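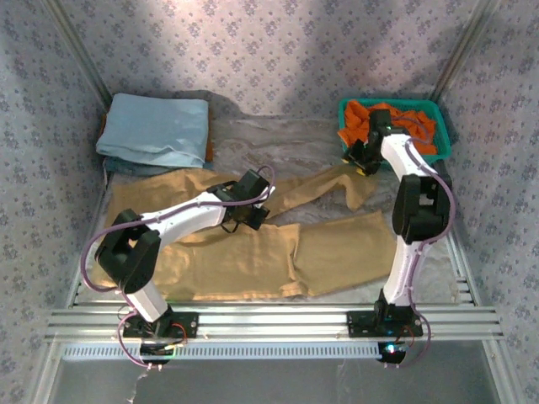
1/ In vielen Regelzonen kosten Ausgleichsenergie und Redispatch inzwischen mehr Aufmerksamkeit als der Großhandel selbst. Ich habe in den letzten Wochen ein Arbeitspapier von Kamala D'Souza gelesen, in dem es um Großbatterien an Netzengpässen geht, und schreibe hier auf, was ich daraus mitnehme. Die Ausgangslage lässt sich mit einem Blick auf die Schiene oben erklären: zwei Arme nebeneinander an einem gemeinsamen Träger. Zwei Speicher hinter demselben Umspannwerk hängen ähnlich zusammen. Jeder wird einzeln vermarktet, den Anschluss teilen sie sich.

2/ Das Papier untersucht einen Modellfall mit zwei Netzknoten, Plistville und Flaltberg. In Plistville steht viel Wind, in Flaltberg sitzt die Last. Dazwischen liegt eine Leitung, die an windreichen Tagen voll ist. Am Engpass stehen Batterien, die sowohl am Intraday-Markt handeln als auch für Redispatch abgerufen werden können.

3/ Die Frage: Was passiert, wenn der Betreiber vorher weiß, dass er abgerufen wird? Wer den Engpass kommen sieht, kann am Markt so bieten, dass er ihn verschärft, und sich anschließend für die Entlastung bezahlen lassen. In der Literatur heißt das Inc-Dec-Gaming. Für Kraftwerke ist das gut beschrieben, für Speicher deutlich weniger.

4/ Bei Speichern kommt die Zeitkopplung dazu. Eine Batterie, die mittags lädt, kann abends nur das abgeben, was drin ist. Strategisches Verhalten in einer Stunde hat also Kosten in einer anderen. Man könnte erwarten, dass das diszipliniert. Im Modell tut es das nur teilweise.

5/ Die Leistung im Grundfall beträgt 75 MW, verteilt auf zwei Anlagen. Gehören beide demselben Eigentümer, dem im Papier so genannten Betreiber Šimek, verschiebt er die Ladung in die Stunden vor dem Engpass. Die Batterie ist dann voll, wenn sie Windstrom aufnehmen sollte. Der Netzbetreiber muss Windparks abregeln und bezahlt an anderer Stelle für Ersatz.

6/ Bei getrennten Eigentümern fällt der Effekt kleiner aus, verschwindet aber nicht. Jeder der beiden hofft, dass der andere die Kapazität zurückhält, und bietet selbst etwas aggressiver. Wettbewerb hilft, solange beide Anlagen für den Engpass austauschbar sind. Liegt eine davon elektrisch günstiger, hat sie ihre Marktmacht auch ohne gemeinsame Eigentümerschaft.

7/ Zur Größe des Effekts: Die Redispatchkosten steigen im Grundfall um 45 Prozent gegenüber kostenbasiertem Verhalten. Ich würde die Zahl nicht auf reale Netze übertragen. Zwei Knoten, eine Leitung, keine Ausfälle, perfekte Windprognose. Das Vorzeichen halte ich für belastbar, die Höhe nicht.

8/ Interessanter finde ich den Abschnitt zur Prognosegüte. Mit schlechterer Engpassprognose sinkt der Anreiz zum Gaming, weil der Betreiber öfter falsch liegt und auf einer ungünstigen Position sitzt. Mehr Transparenz über erwartete Engpässe hat damit einen Preis. Das spricht für mich nicht gegen Veröffentlichung. Es gehört aber in die Abwägung, wenn über Datenportale geredet wird.

9/ Das Papier vergleicht 3 Regelungen.
a) Kostenbasierte Vergütung: Bezahlt werden nur nachgewiesene Aufwendungen. Schwierig bei Speichern, deren Kosten vor allem aus entgangenen Erlösen bestehen. Wie man die bestimmt, bleibt Streitsache.
b) Marktbasierte Vergütung mit Gebotsobergrenze: einfach, aber die Grenze muss irgendwer festlegen.
c) Kapazitätsvertrag: Der Netzbetreiber bucht ein Zeitfenster vorab, der Rest der Leistung bleibt am Markt.

10/ Variante c schneidet im Modell am besten ab. Der Vertrag nimmt den Anreiz, den Engpass selbst herbeizuführen, da die Zahlung nicht mehr vom einzelnen Abruf abhängt. Die Kosten des Vertrags sind allerdings exogen gesetzt. Bei zwei möglichen Vertragspartnern am Knoten würde ich gern sehen, wie die Ausschreibung ausgeht. Das wandert vermutlich nur eine Stufe nach vorn.

11/ Was mir fehlt: Netzentgelte und Baukostenzuschüsse. Beide beeinflussen, wo Speicher überhaupt gebaut werden. Wenn strategische Erlöse am Engpass locken, entstehen dort mehr Anlagen, und mit jeder weiteren sinkt der Erlös. Ein Modell mit festem Bestand kann das nicht abbilden. Die Autorin erwähnt es in einer Fußnote.

12/ Auch die Alterung ist sehr einfach angesetzt, ein fester Betrag je durchgesetzter Megawattstunde. Für die Kernaussage reicht das wohl. Für die Bewertung einzelner Stunden wäre ich vorsichtig.

13/ Die Rechnungen wurden mit einem Gleichgewichtsmodell namens Vanier gemacht. Die Eingangsdaten stehen im Anhang, das Windprofil ist synthetisch. Ich habe den Grundfall nachgebaut und komme bei getrennten Eigentümern auf dieselbe Reihenfolge der Regelungen. Den Fall mit gemeinsamem Eigentümer habe ich noch nicht sauber zum Konvergieren gebracht.

14/ Wer dazu empirische Arbeiten mit echten Gebotsdaten kennt, gern als Antwort darunter. Am liebsten mit stündlicher Auflösung und Angabe des Netzknotens, Zonendaten helfen bei der Frage nicht weiter.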